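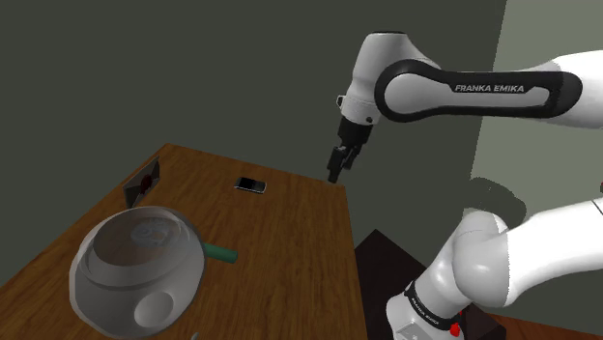 Slide 1. Simulated arm at a table, phone and glassware in reach.

Speaker notes, Raltley operations meetup, 26 Jan 2024

Start without the welcome stuff, they've had it twice already.

I work at Plarkton. We pack odd items that come back from customers: phones, jars, envelopes, kitchen bits. Last March we were told an arm would take over the sorting table. What we got first was a simulation, and a lot of meetings about the simulation.

Say this slowly: a rendered table is a very polite place to work. Nothing sticks, nothing leaks, no one leans across to ask where the tape is.

The vendor, Cudico, quoted 1253 items sorted in a trial run. I asked how many of those a person had to touch again. The answer was 287. That number was in an appendix. (Pause here. Let them do the sum.)

Next part is about mixed items. Glass next to metal next to paper. Our people pick up a jar by the neck without thinking about it, and they know an envelope with a seal on it gets kept flat. All of that has to be written down for the arm, and guess who writes it down. Two of our best sorters spent 20 shifts doing it. Their own targets stayed where they were. 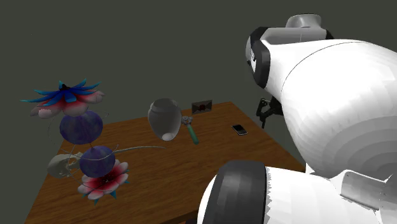 So when someone says the arm frees people up, ask for what. On our floor the new job is called "exception handling". You stand and wait for a light, you fix the thing, you step back. The pay grade is the same as before. Two people asked to move to the loading dock in the first month – I would have asked too.

To be fair to it: the lifting complaints went down. Heavy returns are easier now and I'm not going to pretend that doesn't matter. If Hrytsenko comes up in questions, that's the consulting firm, and their report does cover the lifting. It has one paragraph on boredom.

Skip the cost slide if we're running late.

Last bit, things to ask before you sign:
Who fixes it at night?
Does time spent teaching the machine count as work?
Where do the redone items show up in the report?

Then take questions. Leave the mic on the stand.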